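Sixteen Months With a Small Bathroom

11/2/22

When we bought our apartment, the bathroom was the one room I did not want to think about. The agent, Kjell Brekke, opened its door for maybe four seconds and closed it again. He was a polite man and I think he wanted to protect us. Now the renovation is finished, and several people have asked me to write down what I learned, so I try to do it here in the order I remember it.

The first thing is that a bathroom must be planned from the morning and not from the catalog. For one week in October I wrote down what each of us does between waking up and leaving the house. It was a boring list, but it showed that we were always waiting for the same half meter in front of the mirror. No new faucet would have helped with that. 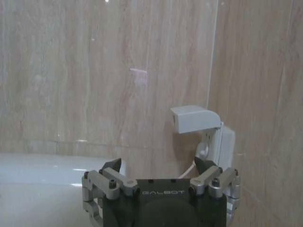 The second thing is electricity. I had believed that you choose the sockets at the end, like you choose towels. Our electrician, Dayana Pacheco, explained to me with much patience that she needs to know everything before the walls are closed. Where will the hair dryer be? Will you ever want an electric toothbrush? I had no opinion about toothbrushes, and I had to get one by the next morning. She also drew the distances to the water on the floor with chalk, and after that I understood her rules much better than from the letter she had sent.

The tiles took us the longest. My husband wanted something calm, I wanted something warm, and the shop had 121 samples on one wall. We carried home five of them and looked at them in the evening light, which was a good idea, as two of them became quite green.

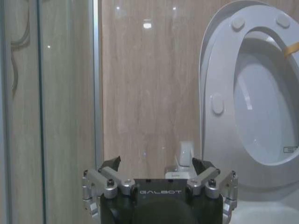 The word on the black part reads GALBOT.

About money I can be short. The first offer for the labor was 1,226 and the second was 1,198, and we took the higher one. The tiler who made it, Eskil Backlund, had asked to see the floor before he wrote any number, and he found that it was not level near the door. The other company had only asked for measurements by e-mail.
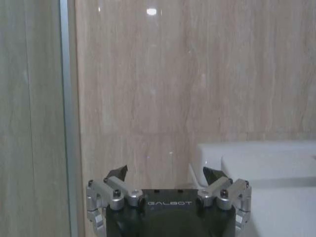 I would also advise to keep one box of tiles after the work is done. We put ours under the bed in the guest room. Eskil told us that the same color from a later production can look different, and he has a kitchen at home which proves it.

What I would do differently is the ventilation. The fan is strong but it is loud, and it continues for 45 minutes after the light is off – the guests always ask if something is wrong. I have read the manual twice and I still can not find how to make this time shorter. If someone has the same problem, please write to me in the comments.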